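Short Courses > Shared Workshops > Handouts > Session 6

July 22, 2023
Maëlys Brunet

Session 6: The crowded bench

Bring last week's floor plan with you. If you've lost it, draw another and we'll compare the two when the first one surfaces under something.

We finished at Landeg with the question of storage, and several of you went away convinced that the answer was more shelves. It can be. More often the shelves fill up by November and the bench stays exactly as it was. So today is about the bench itself: what lives on it, what is only visiting, and what has been visiting for so long that it gets its own dusting.

1. Three kinds of clutter

Working clutter is whatever the present job needs. Leave it alone. People who tidy in the middle of a job spend the afternoon looking for the thing they have just put away, and then blame the label.

Waiting clutter belongs to a job that has stopped. A part is on order, or the person who knows how it goes together is on leave. It needs a tray and a slip of paper with a name, a date and the next step. "Ongoing" is not a next step. Neither is "ask Wyn", unless Wyn Rowlands has been told.

Settled clutter has no job at all. You can recognise it because everyone works round it with great courtesy. At the Stivlow workshop we found a biscuit tin of hinges that had been moved from one end of the bench to the other and back for years. When Tegwen Dafis asked whose it was, three people said it was hers.

2. Reach and depth

Sit or stand where you normally work and sweep one forearm across the bench. Whatever you can touch without leaning is the near zone. Keep it for hands and for the piece in progress. Tools in constant use go at its edge, handles towards you.

The far zone is for anything fixed or tall. The usual mistake is to put tall things in front because they arrived last. After that, every small item behind them is stored by rumour.

Depth matters more than length here. The old benches at Drarton were 82 cm deep, and the back strip was never seen in daylight. When they were replaced, the new ones were shallower by 10 cm and people complained of having lost space for a month or so. Then the complaints stopped, though I wouldn't claim the bench was any tidier. Lambros Vlachopoulos measured it every which way and says the mess had simply become easier to see. I count that as progress. He doesn't.

3. Dark things in dark corners

A black object against other black objects is hard to tell apart from its neighbours, particularly where the lamp doesn't reach. You will pick up the wrong one. Pale bench tops help, and so does a second lamp from the opposite side, set low. Bright tape on handles works until everybody uses the same roll (see Flirkley, last year, orange).

Check the shadows at the time of day you use the room. A bench that looks splendid at noon can be a cave by four.

4. The clearing exercise

In pairs, 50 minutes, on a bench that isn't yours. One person handles, the other writes.

Start at the left and work across. For each item, put down working, waiting or settled. If you can't agree, write both and move on — the arguments are the useful part, but they can be had over tea. Don't unplug, unscrew or shift anything fixed down. Don't throw anything away either. Settled items go in the grey crate with the bench number on it, and the crate stays under the bench for a month before anyone decides its fate.

Meinir Cadwaladr will be going round with the slips. She has views on handwriting.

5. For next time

Write one side of A4 on a bench or worktop you use regularly. A kitchen will do. Say what is settled on it and how long it has been there, and try to find out who put it there without starting a quarrel at home. Add a sketch from above showing near and far zones.

Read the notes on cable runs before you come. They are dull, and we'll be relying on them for most of the morning, starting with the worktop where everything stands close together and the leads have to go behind.
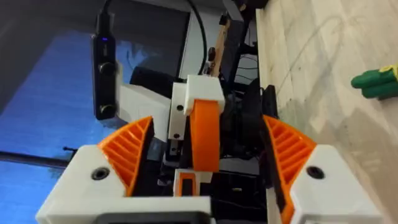
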